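Come and run the village shop with me (well, the front half of it)

Posted 4/14/21 by Fotini Drakos

I've put off writing this for weeks because I'm useless at adverts. Every one I looked at for ideas wanted a "dynamic self-starter", and I've been behind a till for a long time now without once meeting one. So I'm just going to tell you about the job and you can make up your own mind.

I run Clirlow Stores, the shop on the corner as you come into Dumlow from the river side. You'll know it if you've ever needed milk after six. It was my aunt's, and before that it belonged to the Zacharopoulos family, whose name is still over the side door in green paint, and I'm never going to have that painted over, so please don't suggest it at interview! We sell a bit of everything: groceries, newspapers, bread from Norkano (the bakery, I mean, two villages along, they deliver at a quarter past six), stamps, birthday cards, firelighters, seeds in spring, and far more sweets than a place this size has any right to.

Leonidas Tsolakis has done the front counter for years and he's off in September to be near his grandchildren. I'm very happy for him and also slightly furious. I'd like whoever takes over to start in early summer so there's a good stretch when he's still here to ask, as he carries most of the shop round in his head. He knows who has which paper, who pays at the end of the month, and which of the Hill Lane houses will take a parcel for which of the others.

What the job is

It's 34 hours a week, permanent, mostly on the counter and the shop floor. I do the ordering and the accounts, and Kulap Kamolrat does the hot food at the back at lunchtimes, so you won't be cooking unless you get cornered. You'd be opening up on some mornings and closing on some evenings, never both on the same day. I did that to myself for one whole winter and I wouldn't ask it of a dog.

An early shift starts at six. Papers first: they come in bundled by the door and have to be cut, counted against the sheet and marked up for the round. Then bread, then milk, then the float, then the lights on and the door open at seven, and there will be somebody waiting. After nine it goes quiet for a bit and that's when the shelves get done. Lunch is mad. The school bus gets in at twenty to four, and for the next half an hour you'll be selling chocolate, crisps and drinks as fast as you can hand them over, and you'll learn a lot about who's fallen out with whom.

Lates are gentler. It's mainly people on the way home who've forgotten something, plus the parcels, plus cashing up and sweeping. You'd be away by quarter past eight most nights.

The bits that make up a normal week

I've tried to put down the real jobs here, in no special order, so you don't turn up expecting something else.

1. The till. It's old but it's friendly, and it does nearly everything if you press the buttons firmly. I don't mind if you've never used one. I do mind if you can't be civil to somebody who's paying for a loaf in coppers.

2. Parcels. We're a drop-off and collection point, and last year we took in 2,014 of the things. They live in the old larder, by surname, and the system only works if every single one goes straight on the right shelf when it comes through the door. Leonidas is very stern about this and he's right.

3. The counter sweets. I really care about this one, so bear with me. Bars and packets go where children and tired grown-ups can see them, names facing out, the ones with the shortest dates at the front. I'm forever moving things about to see what looks best, and I'd love someone with an eye for it who'll tell me when I've made it worse. A clear stepped stand is my favourite for chocolate bars as it shows off the wrappers and takes next to no room, and you can give a Snickers the top step and let it do its own shouting.

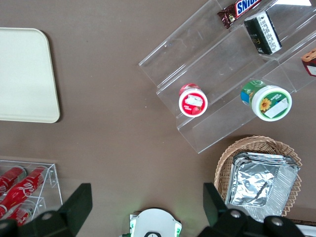

4. Dates. Everything chilled gets looked at daily, everything else weekly, and there's a notebook for it. Please write in the notebook. The last person but one did it all from memory and we had a very sad incident with some coleslaw.

5. The order run. Four or five of our older customers ring in a list and we box it up for them. Wakana Nagano takes the boxes out in her van when she does the eggs, so you'd only have to pack them, but you would need to know that Mrs P at the end cottage means the small tin when she says "the tin".

6. Cleaning. Floor, windows, fridge doors, the bit under the newspaper rack that collects fluff like you wouldn't believe. We all do it, me included, and there's a rota by the kettle.

7. Listening. I wasn't sure whether to put this down as a job, but it takes up a fair bit of the day! For a few of our regulars we're the first people they've spoken to since yesterday's visit to the shop.

Who I'm hoping for

You need to be 18 or over, as we sell alcohol, and able to lift a crate of milk without doing yourself a mischief. You need to get here for six in the morning, and there's no bus at that hour, so think about that one before you apply. Basic sums are handy for when the till sulks. That's really all I'm going to insist on.

I'd be pleased to hear from people who've been out of work for a while, or have been at home with children or parents, or are finishing one sort of life and fancy another. Leonidas came to me from a boatyard. I don't need a degree, I don't need a uniform size, and if your last reference is from years back we can talk about it. If you've got a gap, just say so, most of us have one somewhere.

I should also say what would drive you mad. It's cold by the door from November on, and no amount of fiddling with the heater has ever fixed it. People will tell you the price of things in 1985. You can't hide, either: if you live locally you'll be asked about parcels in the pub. And I hum, apparently.

Money and holidays

£10.20 an hour, paid weekly, with a bit extra for bank holidays. 28 days' paid holiday a year, bank holidays included, pension, staff discount on everything except stamps. Lunch from Kulap's counter is free on any shift that crosses midday and is, if I'm being fair, the best part of the package. Her noodle soup has kept staff here who'd otherwise have gone years ago.

There's a trial period of 2 months, where either of us can say it isn't working with a week's notice and no hard feelings. You'll be on full pay from the first morning.

How to apply

Please don't send me a polished CV with a paragraph about your passion for retail. Write me a letter or an email, a page at the very most, and tell me who you are, what you've been up to and which hours you could or couldn't do. If you'd sooner talk, come in after two when it's quiet and ask for me. I'll make you a tea and we can chat across the counter in between customers, masks on and with the door propped open, so bring a jumper.

If I like the sound of you, I'll ask you to come back for a paid morning, seven till eleven, alongside Leonidas. He'll show you the papers and the larder, you'll have a go on the till, and afterwards we'll both tell each other what we thought. Let me know beforehand if there's anything that would make that easier for you, such as a stool, a later start or somebody with you for the first bit.

There's also a much smaller job going, in case this one's too big. Gerasimos Giannakopoulos, our paper boy of many years' standing (he's 39, he just likes the walk), wants to give up the Hill Lane end of the round. It's an hour each morning, you need decent shoes and you mustn't mind geese. Same address, just put "papers" at the top so I know which one you're after.

Letters through the shop door or over the counter, please, marked for Fotini. I'm keeping it open until I find the right person, so if the card's still in the window, it's still going.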